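Open day at Druvine, 10th June

Druvine opened its kitchenware test rooms to visitors for one day, and I went with Beril Uçar, who buys for a café. Seven of us were in the morning group. Defne Eren met us at the side door and took us upstairs past the sample store.

The pouring booth

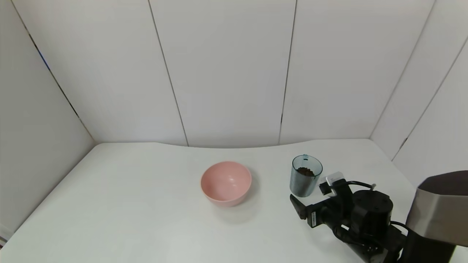 Pouring trials take up most of the second floor. Defne said the company has kept notes on 941 of them, going back to March of last year. Bowls and cups are judged together there, and the plain white walls and tabletop make a dark spill easy to find. The pale pink bowl is deep enough that I would use it for mixing at home. Beril preferred the ribbed cup and asked if it stacks. It does, but only when dry.

Coffee beans are the usual test fill for bowls of this size. They are cheap and easy to sweep up, and the same batch gets reused for weeks. 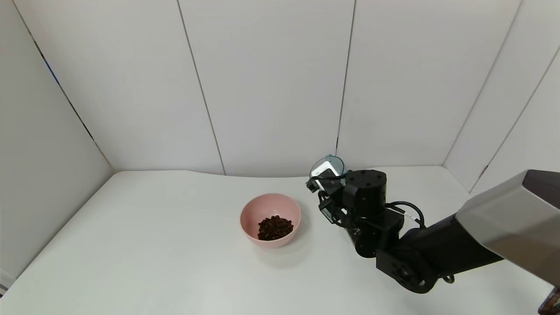

Shop and getting there

The shop by the exit sells seconds. I bought two bowls. Parking is free, and the 69 bus stops outside.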